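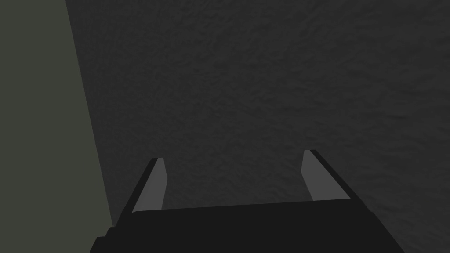 Rough, dark surface beside a smooth plane

Collecting Soil Samples for Heavy Metal Analysis

These instructions are issued by the Dellstead Laboratory for Environmental Chemistry to students taking part in the October field course. They apply to topsoil only. Sediment and water are covered in separate guides.

Before you leave

Collect a clean steel trowel, a plastic bucket and enough labelled sample bags for your plot. Galvanised tools must not be used, as the coating may add zinc to the sample. Field sheets are available from Hanna Yurchenko.

Step 1. Mark out the plot

Choose an area of even ground and record its position on the field sheet. Keep well clear of fences, painted posts and drains unless these form part of your study.

Step 2. Take the soil

Remove leaves and loose plant matter. Dig to the depth given on the field sheet and place the soil in the bucket. Repeat at three points within the plot, then mix thoroughly.

Step 3. Fill the bags

Transfer 400 g of the mixed soil to a sample bag, press out the air and seal it. Prepare two bags from each plot - one for analysis and one for storage. Write the plot code on both before moving on. 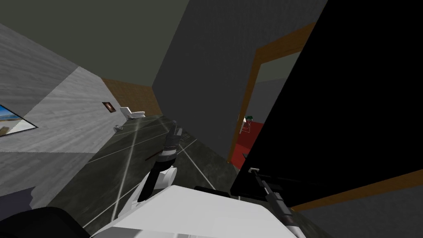 Step 4. Clean the equipment

Brush off all remaining soil, rinse the trowel and bucket with deionised water and dry them with paper towel. Gloves should be changed between plots.

Step 5. Hand in the samples

Bags and field sheets are to be returned to the sample store on the day of collection. Any departure from these instructions should be noted on the sheet and reported to Brunello Galli.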